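9 April 2018

Went to the stop-motion screening at the Tarka after all. I had told myself I wouldn't, after the festival brochure used the word "handmade" four times on one page, but Ottar Holmgren had a spare ticket and I had no better plan for the evening.

The film is called Prandska. It runs 70 minutes and feels longer in the middle. The selling point, repeated on the poster, in the program and again by the man who introduced it, is that 1406 separate puppet heads were made for it. I don't know what I'm supposed to do with that number. A bad film with 1406 heads is still a bad film, and a good one would have been good with 50. I kept catching myself looking for the heads when I should have been following the story – a grandmother walks to the coast to return a boat she borrowed – and I suspect the publicity people would be happy to hear it.

It isn't a bad film, to be fair. The walk through the snow is lovely. They let the old woman stop and do nothing for what must be 20 seconds, and her coat moves a little. I believed in her completely. Then the music comes in and tells us all to be sad, and I stopped believing again.

The short before it, Dradura, was made with far less money and I liked it better. Paper cutouts, two characters, hardly any talk. One of them, Xiao, is a night baker who keeps losing his hat. You can see the paper curl at the corners and they left it that way. No one got up to tell us how long it took.

Ottar disagreed with me all the way to the bus. He says the labor is part of the work and that I would never complain about it with a cathedral. I said cathedrals don't come with a making-of reel. He said of course they do, it's called the guided tour. I had no answer to that, and I am still annoyed.

He thinks I should try a short of my own before I say any more about other people's. I said I might by December. I have said that before, about the etching press, and it went to my cousin with the plastic still on the handle. Still, I wrote down an idea for a paper fox before bed and crossed out only half of it.

Must return Ottar's program. He'll want it back, he keeps them all.

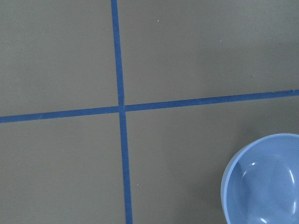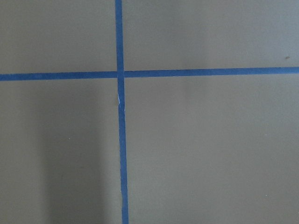 Blue tape crossing on gray, both times.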